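Voderton parish recipe transcriptions, data card

Handwritten recipe cards typed up from two boxes, Jusorville and Godoy. 242 cards in all. Plain text, one file per card.

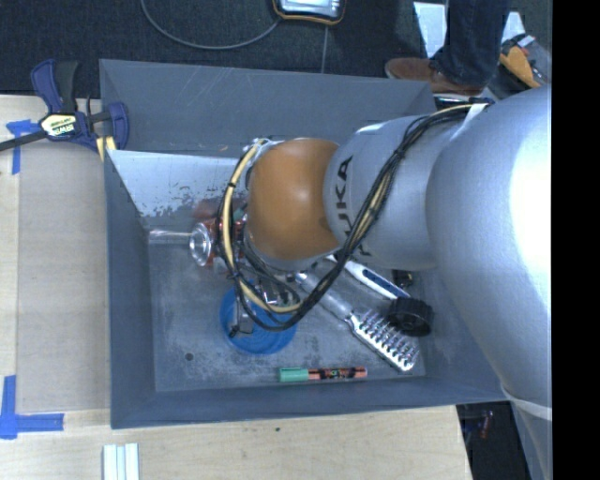
What's in it

cards/ — the typed text, spelling left as written
index.csv — card number, box, title, course
notes.txt — odd words, crossings out, my guesses

Most are cakes and puddings. A fair few pickles, hardly any fish. Godoy box is in better shape, Jusorville has grease spots and 42 cards where at least one word can't be read. Those are marked [?] in the text.

Measures

Left alone. Ounces, gills, "a teacup", "butter the size of an egg". Don't convert them in the main files please, put it in a seperate column if you need it. Oven heats are mostly "moderate" or "quick".

Known problems

- 3 cards have two recipes on them, only the first is in the index
- "Fakent loaf" appears twice with diffrent amounts of treacle. Both kept
- course column is blank for sauces, will fix
- some backs not typed yet — shopping lists mainly

Using it

Free for anything, say where you got it. Don't treat the pickling and bottling cards as safe instructions, the times are old and some are missing.

Next update September, backs first and then the sauces.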